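逛店手记｜社区底商又热闹起来了

上周末又去了趟Breveck那条街，本来只想买双拖鞋，结果晃了三个多小时才回家（拖鞋还是没买成）。

常看我这个栏目的朋友可能记得，三月份我写过这条街，当时一半卷帘门都拉着，贴满招租电话。这次再去，变化挺大的。街口原来卖手机壳的铺子换成了Tamiru，一家卖杂粮和干货的小店，老板娘把秤摆在门口，谁路过都要招呼一声。我买了一包红豆、一袋小米，她又往我袋子里塞了把花椒，说下次来记得告诉她香不香。

跟她聊起房租，她倒不避讳。店面不大，签的是短约，先租9个月，做得下去再续。以前这条街的房东开口就是三年起，押金还压得死死的，现在松了口，小本生意的人才敢进来试。隔壁Pivirura也是这么来的，做布艺和窗帘，原先只在网上接单，客人老说颜色跟照片对不上，干脆租个小门面让人上门摸料子。店主Kenza Belhaj跟我说，开门头一个月接待了626位客人，真正下单的有111位，她自己拿本子一笔一笔记的。我翻了翻那个本子，字写得比我好看多了！

这个转化率放在商场里算什么水平，我不敢乱说，但她显然挺满意。她最看重的是改单少了，客人当面看过料子，回去很少反悔。

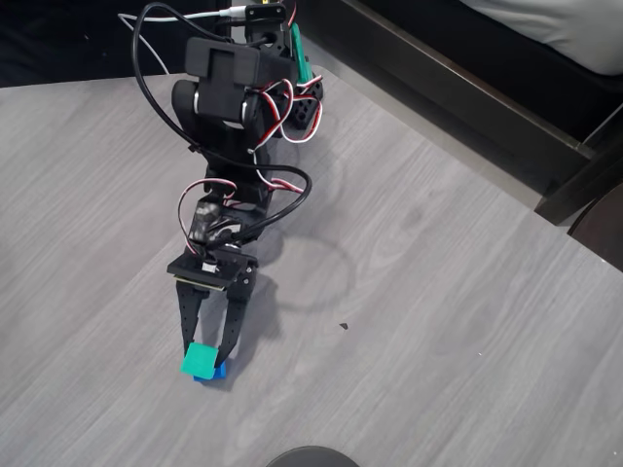 再说说我不太喜欢的地方。街尾的Novix重新装修过，灯打得特别亮，货架也高，可是我想找个人问问尺码，转了两圈没找着，最后还是收银台的小姑娘跑过来帮我翻的库存。东西不差，就是逛着累。还有停车，周末下午基本别想，建议坐公交，下车走几步就到。

下期打算去看看河对岸的夜市，听说摊位费又调了，有熟悉情况的读者欢迎回信跟我讲讲。另外，谁知道哪儿有卖厚底棉拖鞋的，也请告诉我一声。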